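Home | Contents | Previous chapter | Next chapter | Glossary

9/2/20
By Sushil Tyagi

Chapter 6
Marble: The Stone That Started as Mud

Go into the old bank building in Kakwood and look down before you look up. The floor is marble, laid in slabs as long as a bathtub, and every slab is crossed by gray lines that wander, split, and run out near the edges. I spent most of a rainy afternoon in there as a student, walking back and forth with my head down, and I came out wanting to be a geologist. I hope this chapter does something like that to you!

We have already met limestone in Chapter 3. You will remember that it forms mostly in shallow, warm seas, where shells, bits of coral, and fine limy mud settle on the bottom and are slowly pressed into rock. Marble is what you get when that limestone is buried deep, or when hot magma pushes up beside it, and it is heated and squeezed without melting. The tiny grains of calcite grow into each other and lock together. Old shells and layers fade away, and a new texture takes over — a tight mesh of crystals that can take a beautiful polish.

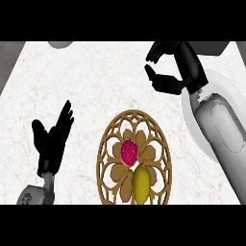
Veins are the part of marble most people fall in love with, and they are also the part that tells us the most. A perfectly pure limestone would give a perfectly plain white marble. Real limestone is almost never pure. It holds clay, silt, iron minerals, and scraps of carbon from living things, and all of these get smeared and folded when the rock is under pressure. White marble tabletops like the one with the oval openwork tray on it often show two colors of veining at once, faint gray and a pale reddish brown. In natural stone, gray usually points to carbon or clay, and reddish brown to iron. Other veins are old cracks that filled with new minerals long after the marble formed, so a single slab can hold several different stories laid over one another.

The quarry at Cledlow is a wonderful place to see this on a large scale. Cutting began there in 1,796 by the local way of writing it (the comma is carved right into the gate stone), and the working face is now around 16 meters high. At the bottom the stone is nearly white. Higher up, toward the old Irka road, the bands get darker and tighter until you reach a gray layer the quarry workers call the Lã. We will come back to the Lã in Section 6.3, where you will work out from a sketch which way the rock was pushed.

Before then, try looking at the marble near you: steps, sills, shop counters, the tops of old dressers. Follow one vein with your finger and see where it goes. Does it stop at another vein, or cut straight across it? The one that does the cutting is the younger of the two — a simple rule, and we will use it all through this book.
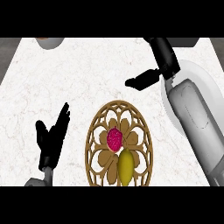 6.1 From Limestone to Marble

Start with a piece of limestone and a hand lens. Scratch the surface with a steel nail, then put one drop of weak acid on the scratch. Wear your goggles for this. The fizz you see is carbon dioxide leaving the calcite, and marble will fizz in the same way, as both rocks are made of the same mineral.

Contact the author | Copyright Sushil Tyagi | Back to top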